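Keeping Carpet Clean Under Shelves and Storage Units

Posted Jun 28, 2024 by Darcy Wihongi

Most of the wear on a carpet happens in the walkways, but most of the dirt that never comes out is along the walls and under furniture. I cleaned rental flats for ten years before I moved to the office side, and the same spots came up in every one. These are the methods I still use at home.

Start with the edges

A vacuum head does not reach the last half inch along a baseboard. Dust collects there and turns into a gray line, which people often mistake for a stain in the carpet. Use the crevice tool every second or third time you vacuum. Go along the wall slowly, once in each direction. If the line is already there, loosen it first with a dry, stiff brush. An old toothbrush works in corners.

For a line that won't brush out, mix a few drops of clear dish soap in a cup of warm water. Dampen a white cloth, wring it hard, and wipe along the edge with the cloth over your fingertip. Follow with a second cloth dampened in plain water. Soap left in the fibers attracts more dirt, so don't skip the rinse.

Do not pour anything along the edge. Under most wall-to-wall carpet there is a wooden strip with tacks, and the tacks rust if they get soaked. Rust comes up through the pile as brown dots and it is very hard to shift.

Moving furniture without damage

Empty the shelves before you move anything. It takes longer but a loaded unit racks sideways and the joints loosen. If you can't lift it, tip it slightly and have a second person slide a piece of thick cardboard under the feet, shiny side down. Plastic furniture sliders are better on deep pile. My neighbor Kwesi Agbenyega uses the lids from coffee cans, and I have no complaint about those either.

Never drag a unit toward you by its upper shelf. Push from low down, near the floor. Two people should agree which way it is going before anyone starts pushing.

Getting dents out

Dents from furniture feet are crushed fibers, and they usually come back with moisture and a little patience.

Small dents: put an ice cube in the dent and leave it until it melts. Blot the water, wait until the spot is nearly dry, then lift the pile with the edge of a spoon.

Large dents: lay a damp white towel over the spot and hold a steam iron just above it for a few seconds. Don't press down. Lift the towel, work the pile with your fingers, and repeat if needed. On synthetic carpet keep the iron well clear, as nylon and polypropylene will melt.

Old dents: some of these are permanent. If furniture has sat in one place for years the backing may be compressed as well, and no amount of steam will change that.

What to put under the feet

Felt pads are for hard floors. On carpet they hold dirt and wear through in a year or so. Use caster cups, the wide, shallow kind, and get them a little bigger than the foot. I bought a bag of 42 from the Ferrand hardware store when we moved, and that did the whole house with a handful left over. Clear plastic is the least noticeable. Avoid dark rubber, which can leave a yellow mark on light carpet that does not wash out.

Bare metal feet need a cup in every case. So does any wood foot with a dark finish – it can bleed color into damp carpet after cleaning. 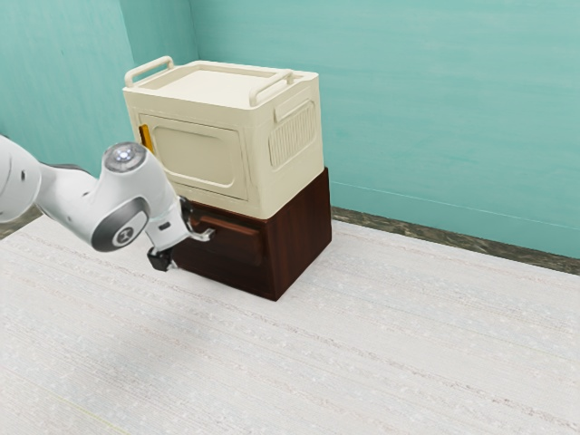
Corners are the place I would pick for a storage unit, provided you leave a gap. Two inches from each wall is enough to get the crevice tool down and to let some air move. A low unit is easiest to live with, and a two-tiered one like this near the corner can be shifted out by one person once it has been emptied. The floor color matters too. Pale carpet with a speckle is forgiving of lint and crumbs from day to day, but it can hide a spill until it has dried, so check it from a low angle with a flashlight now and then.

Spills near a unit

Blot first, from the outside in. Check under the nearest foot even if the spill looks small, as liquid travels further through the pad than it does on top. If the foot is wet, move the unit and leave it off the spot overnight.

For anything sticky, scrape up what you can with a dull knife before adding water. For candle wax, harden it with an ice pack and break it off in pieces.

Baking soda is fine for smells, but use it lightly and vacuum it up the same day. It packs down in the pile and clogs filters.

How often

Edges: every two to three weeks.
Under low units: every 21 days or so if you have pets, otherwise when you change the season's clothes over.
Full move and clean: once a year. I do mine in December when the tree goes in and the furniture has to shift anyway.
Caster cups: wash in warm soapy water at the yearly clean and dry them fully before they go back.

From readers

Léonie Guillot wrote to ask about wool. Use cool water only, skip the iron method, and don't use baking soda in any quantity. A wool-safe detergent at half strength is enough for edges.

Benoît Maillard puts a cut piece of vinyl flooring under his shoe shelf in winter. Good idea, but lift it once a week and let the carpet under it dry.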